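Isla Sutcliffe
29/03/2023

OK, it's happening. I've wanted to write a thread on seed saving for ages and the rain has me stuck inside, so here we go! Everything I know about keeping your own tomato, bean and lettuce seed, from a very ordinary backyard in Braltden.

Isla Sutcliffe
Start with beans. Please start with beans! They mostly pollinate themselves, they're big enough to handle, and you don't need any gear at all. Leave the pods on the plant until they're tan and papery and they rattle when you shake them. That's it, that's the whole technique.

Isla Sutcliffe
If frost is coming and the pods aren't there yet, pull the whole plant and hang it upside down in a garage or shed. They'll carry on drying in there. I did this last September with a climbing bean called Rakena (a swap from Silvan Trummer, thank you again Silvan) and got 300 good seeds off one short row. 300!! From a packet of 19!

Isla Sutcliffe
Tomatoes are messier and way more fun. Squeeze the seeds and jelly into a jar, add a splash of water, cover it with a bit of cloth and leave it on a shelf for two or three days. It will smell. A skin of mold may grow on top. All fine, the fermenting eats away the jelly around each seed.

Isla Sutcliffe
Then fill the jar with water, swirl, and let it settle. Good seeds sink, bad ones float off with the gunk. Pour, refill, pour again until the water's clear. Spread them on a plate to dry. Do NOT use paper towel unless you like picking fluff off seeds until midnight (ask me how I know).

Isla Sutcliffe
One big warning, and it applies to everything in this thread: check whether your plant is a hybrid. If the packet said F1, the seeds will grow, but the plants can be all over the place. I saved from an F1 cherry once and got fruit the size of plums that tasted like wet cardboard. Look for "open-pollinated" or "heirloom" instead.

Isla Sutcliffe
Now storage, my favorite part. Cool, dark, dry. Paper envelopes inside a jar with a lid work really well, and so does a drawer in a room that doesn't get much heat. Write the variety and the year on every single envelope BEFORE the seeds go in. You think you'll remember. You will not remember.
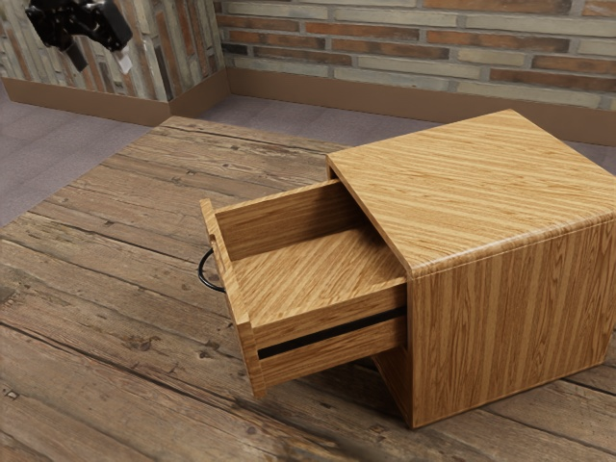

Isla Sutcliffe
How long do saved seeds last?
It depends on the crop. Onion and parsnip are best used the next year, lettuce is usually good for three or so, and beans and tomatoes can easily go 5 years if they've stayed dry.

Isla Sutcliffe
If you're not sure about an old batch, do a sprout test. Ten seeds on a damp paper towel (OK, here you CAN use paper towel), roll it up, pop it in a bag and keep it somewhere warm for a week or so. Seven or more sprouted, sow as normal. Three or four, sow thick. None, compost and move on with your life.

Isla Sutcliffe
Lettuce! Let one plant bolt. It goes tall and strange and gets little yellow flowers, then white fluff like a tiny dandelion. When you see fluff, bend the stalk into a paper bag and shake. Come back a few days later and do it again, they don't all ripen together. I got two years of Riltance out of a single plant and it is such a good lettuce, crisp right into hot weather.

Isla Sutcliffe
Pick your best plant to save from, and tie a ribbon on it early so nobody in the house eats it. For lettuce that means the LAST one to bolt. For tomatoes, the healthiest plant with the fruit you liked most. It feels wrong to leave the nicest one alone, I know. Do it anyway.

Isla Sutcliffe
Things I'd leave for year two: squash, cucumbers, corn. They cross with everything in sight, including whatever your neighbors are growing. I have eaten a zucchini-pumpkin thing. It was big. I wouldn't call it food.

Isla Sutcliffe
Anyway the Wanata seed swap is coming up and the list is at 107 varieties already, which makes me so happy. You don't need to bring seeds to take some home. I'll have Rakena beans, Riltance and a striped paste tomato with no name, so come say hi!

Isla Sutcliffe
Adding one more since people are asking in the replies: yes, peppers work too. Let them go fully ripe on the plant, scrape the seeds onto a plate, dry for a week or two. Wear gloves for the hot ones!!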